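**Mondholm, Mon 4 March**

The Mondholm library will keep its cable-sorting bench open through the end of May, after more people used it over the winter than the staff had planned for. The bench opened in the fall in the old periodicals room on Akande Street. Residents can bring in drawers, boxes and bags of tangled cords and sort them at a table with help from library staff.

According to the library's monthly report, 533 households have used the bench so far. The report puts the weight of cable sent for recycling at over 1295 pounds. Cables that still work are tested, tied and placed on a shelf by the front desk, where anyone with a library card can take up to two at no charge.

Most of what comes in is thin black cable with no label on it. Staff ask visitors to start with the connector and leave the length for later. Once the ends are matched, cords of the same kind go into one tray, and only then are they measured and coiled. Cords with split jackets or bent pins go straight into the recycling bin.
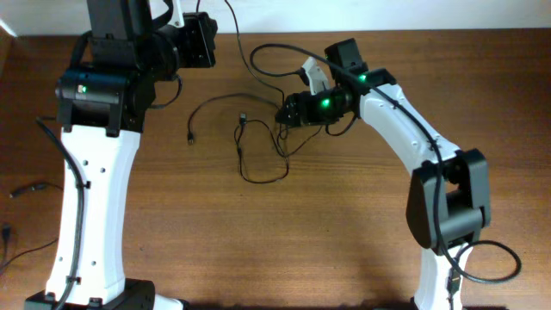
*Thin black cables in a loose coil on a wooden tabletop, with connectors showing among them.*

The library has also put out a one-page sheet on undoing a tangle. It tells people to lay the whole pile flat on a table, find a free end and work it back through the loops without pulling. Pulling on the middle of a pile tightens it and can strain the wire where it meets the plug. For storage, the sheet suggests wide, loose loops and a fabric strap. Plastic ties are fine for cables that stay in one place, it says, but they should not be cinched hard enough to dent the jacket.

Copies are at the front desk and at the Plorwood branch, which does not have a bench of its own. Plorwood residents can leave sealed boxes there on weekday mornings, and the boxes are driven over to Akande Street. Anything left at Plorwood is treated as a donation and will not be returned.

The recycling is handled by Plaritz, a scrap firm on the edge of town. Plaritz pays the library by weight, and the money goes back into storage trays, straps and a second cable tester. The firm does not accept power strips, batteries or string lights through the program. Those should still go to the county drop-off site.

The city had set aside $999 for the bench when it opened. The library says it has not asked for more and expects the scrap payments to cover supplies through May. A decision on whether to continue over the summer depends on the room, which is due to have its floor refinished in June.

Bench hours are Tuesday and Thursday from 4 to 7 p.m. and Saturday from 10 a.m. to 1 p.m. No appointment is needed for a single box. Anyone bringing more than that should call the front desk first so a table can be held.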